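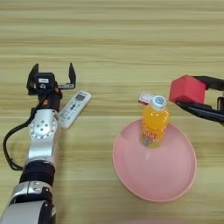

Two arms over the light wood tabletop

Why my plot window kept freezing (and what I did about it)

2022-08-01

So I finally fixed the thing. If you've been reading along you know I've been building a little desktop program called Plosuvura that reads the numbers off my backyard weather station and draws them as a scrolling chart. It's been "almost done" since January. And for most of that time it had one really annoying bug: leave it open for a while and the window would get sluggish, then sticky, then it would just sit there gray until I killed it.

I blamed the station first, because it's cheap and it lives on a fence post in Raltstead, where the wind is no joke. Then I blamed the USB cable. I bought a new USB cable! The new one is very nice and it changed nothing.

What the program does

There's a timer. Every second it wakes up, asks the station for a reading, sticks the reading on the end of a list, and tells the chart to redraw. The chart part is done with Wallin, the plotting library I picked mostly because the sample code was short enough to read over lunch. You hand it a list of x values and a list of y values, and it draws a line. That's pretty much my whole program, plus some buttons and a menu with one item in it.

Two things were wrong, and of course they were stacked on top of each other, so fixing one made me think I'd fixed it all. Then I'd leave it running overnight and come down to a gray window.

The first problem was mine

I was making a brand new line on every tick. I thought I was replacing the old line, but Wallin doesn't work that way: when you call the draw function it adds a line to the chart and keeps all the others. They were all sitting exactly on top of each other, so the picture looked perfect! After 3000 ticks I had 3000 lines in there, every one of them getting redrawn every second -- no wonder it was wheezing.

I only caught this because I made the lines slightly see-through for a completely different reason (I wanted the grid to show behind them) and the left end of the chart came out dark and the right end came out pale. I looked at that for a good long while before the penny dropped.

The fix is to make the line once, before the timer starts, hang on to it in a variable, and then only swap out its data inside the callback. It's one line of code different. I'm trying not to think about the months.

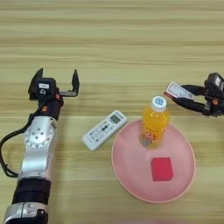 Orange drink, white remote, pink plate

The second problem was also mine

With that sorted, the window stayed quick for hours, but it still hiccuped. You'd click a button and wait a beat before it went down. This one was the reading itself. Asking the station for a number usually takes about 80 milliseconds, which you'd never notice, but when the station is busy it doesn't answer and my code just stood there with its hand out, waiting. While it's waiting, the window can't do anything. No clicks, no redraws, no dragging it to the other screen.

I had read plenty of times that you shouldn't do slow stuff in the same place that draws your window. I nodded along every time and then did it anyway, since it was "only a quick read."

Now the reading happens in its own thread, which drops each number into a queue. The timer callback doesn't talk to the station at all anymore. It peeks in the queue, takes whatever's in there (sometimes nothing, sometimes three or four numbers if things got backed up), and updates the line. If the queue is empty it goes back to sleep.

One gotcha if you try this: don't touch the chart from the reading thread. I did, once, just to see, and Wallin crashed so hard it took my editor with it. All drawing stays in the callback.

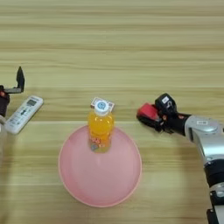
Keeping the list short

I also put a cap on how much gets drawn. The chart shows the last 1000 readings, and anything older gets pushed off the front. The full history goes to disk in Trollard files, which are basically plain text with a header, so I can open them in anything. My first version rewrote the whole file on every reading. Please don't look at the old commits.

Where it's at now

I started it up and left it alone for 72 hours with the window open, and it was still happy when I came back. Buttons go down when you press them. Memory use is flat. I dragged the window around in circles for no reason other than that I could.

Next on the list is the closing problem: if you quit while the reading thread is in the middle of a read, the program hangs around in the background until the read gives up. I think I need a stop flag and a shorter timeout, but I haven't decided if the timeout belongs in the settings menu. It would give the menu a second item, anyway.

Code is in the usual spot, under the branch called queue-rewrite. The readme is still for the old version.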